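About Flillov

Home / Company / About us

Flillov designs and builds the Skerneck, a two-finger gripper kit for small robot arms, and the software that runs it. We also do setup work and short training courses for customers who buy the kit. The company has 12 employees and one building, in Jurkau, where the grippers are assembled, tested and shipped.

What we make

The Skerneck kit consists of a gripper body, a pair of fingers, a wrist camera with its bracket, a cable set, an adapter plate and a license for Gbeho, our control and recording software. It is sold as a complete kit. Fingers, cables and adapter plates are also sold separately.

The gripper is electric and has one motor. Both fingers are driven from the same screw, so they close symmetrically and the grip center stays on the tool axis. Closing force is set in software and is held when power is lost. The fingers are black, molded and tapered, with rounded tips. We chose the shape for picking up hand tools, fittings, small boxes and similar items from a flat surface, where a wide fingertip tends to hit the neighboring part before it reaches the one you want.

The camera is mounted at the wrist and looks along the fingers, so that the tips stay in view through the whole stroke. An operator can judge alignment from the camera picture alone. The bracket has two fixed positions and no free adjustment. Earlier prototypes had a ball joint, and every customer who tried one had to recalibrate after the first collision.

Gbeho handles three jobs: it moves the gripper, it saves camera frames together with finger position and motor current, and it plays a saved session back against a new one so that the two can be compared. It runs on an ordinary desktop computer under Linux. Files are written in open formats and can be read without our software.

Who buys it

Most kits go to university labs, technical colleges and the engineering departments of mid-size manufacturers. The typical job is a bench task done many times with small changes: take a driver out of a tray, place it on a mark, return it, move the tray, repeat. A smaller group of customers uses the kit for inspection, with the gripper holding a part in front of a second camera.

We do not sell into food handling, medical use or any application where a person works inside the reach of the arm without guarding. The Skerneck has no rating for those uses and we turn such orders down.

How we started

The company was set up by Rory Haldane and Nkrumah Frimpong, who had worked together on packaging machinery. Rory designed drives; Nkrumah wrote the controllers for them. The first Skerneck was made for a single customer, a college that wanted a gripper its students could take apart and put back together with a hex key and a screwdriver. That requirement is still in the specification. The housing opens with four screws, the motor comes out without desoldering, and the service manual is a free download.

The second version added the wrist camera. The third, which is the one on sale now, moved the motor driver into the gripper body and brought the cable count down from three to one. Software support for the second version continues. Support for the first ended last October, though we still repair the hardware if parts are in stock.

How we test

Each gripper is run in before it leaves the building. It opens and closes 2000 times against a spring load, with motor current logged on every cycle. A unit whose current drifts outside the limits is stripped and rebuilt, and the run starts again from zero. The log ships with the gripper as a text file.

After the run-in the gripper goes onto an arm at one of our test benches. The benches are kept plain: a pale flat top, a fabric backdrop, diffuse light. Plain surroundings make it easier to separate a camera fault from a lighting fault. The test objects are ordinary things bought from a hardware store, and the set is changed when a customer reports an item that gives trouble. Screwdrivers have been in the set from the beginning. A round handle in a fitted slot leaves little room for the fingertips, the shaft is much thinner than the handle, and the center of mass is rarely where the operator expects it. Open cases are useful for a different reason — dark molded plastic with ridges and recesses is difficult for many depth cameras, and a gripper that comes down a little off will touch the rim before it touches the tool.

For each new software release we record a fixed set of sessions on the benches and compare them with the previous release. The current reference set contains 3063 sessions. It includes failures, which are labeled by type: missed grip, slip, contact with the container, wrong object. We keep them because a release that changes the mix of failures needs explaining even when the overall success rate stays level.

Customers with a support contract can request the reference set. It comes on a drive, since it is too large for most people to want to download.

Service and training

The standard setup visit takes one day. We mount the gripper, calibrate the camera to the arm, check the emergency stop circuit and run a short acceptance test on objects the customer supplies. Please have the arm bolted down and powered before we arrive, with a clear area of bench in front of it. Visits where the arm is still in its crate have to be rebooked and are charged.

Training is given in Jurkau or at the customer's site. The basic course covers mounting, force settings, recording and routine maintenance. The second course is for people who write their own control code and goes through the Gbeho interface in detail, including timing. Nkrumah teaches the second course himself. Group size is limited by the number of benches, so book early if you are sending more than four people.

The next open day in Jurkau is Sat 18 April. Two benches will be running and you can bring your own parts to try, provided they fit between the fingers. The maximum opening is 60 mm.

Repairs

Send the gripper back with its cable. Many faults reported as motor faults are in the connector, and we cannot find those with half of the pair missing. Worn fingers do not need to come back; order a new pair and follow the section on finger replacement in the service manual. After fitting, run the homing routine twice with nothing between the fingers. The tips should meet without visible offset when viewed through the wrist camera. If they do not, loosen both finger screws, close the gripper at the lowest force setting and tighten again.

Repair prices are fixed per assembly and listed on the spare parts page. Software updates are free for as long as a version is supported.

Working with us

We have no sales team. Inquiries are answered by the person who would do the work, which is usually Rory for hardware and Nkrumah for software. Tell us the arm model, the controller version and what you want to pick up, with dimensions and weight. If the Skerneck does not suit the job, we will tell you at that point.

Students who want to do a project placement should write with a description of what they would like to work on. We take one or two each year, on the test benches. 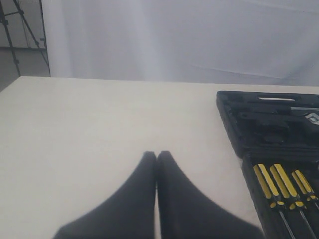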